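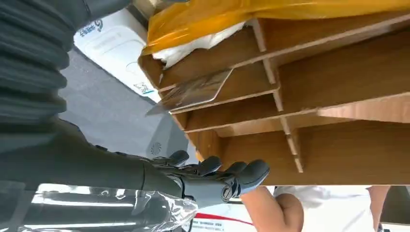
The wooden organizer at Hellora, with a yellow-orange bag parked on top.

I stopped by Hellora in the middle of its big March sort-out, and I have to tell you, I'm jealous of the shelving! It's a light-brown wooden organizer, all thin boards that slot into each other to make rows of rectangular compartments (I'm a sucker for anything that goes together with notches).

Mercedes Urrego, who runs the craft room on Fliston Street, bought two of them secondhand when the Muñoz stationery shop closed its doors. She's got 562 odds and ends to find homes for before the spring classes start, and she's been at it for six evenings already. "I keep finding more clear plastic," she told me, and I believe her.

When I was there, a see-through sheet or folder was poking out of one compartment at an angle, and something white and bunched up, cloth or maybe tissue, had been tucked into the one above. The plastic bag on top glowed amber where the light came through it, and I kind of hope it stays put.

The plan is to give every class its own row, with the leftovers going over to the Utow swap shelf for anyone who wants them. If you've got folders or fabric scraps to trade, bring them by after 5 p.m. and use the side door, the front one sticks.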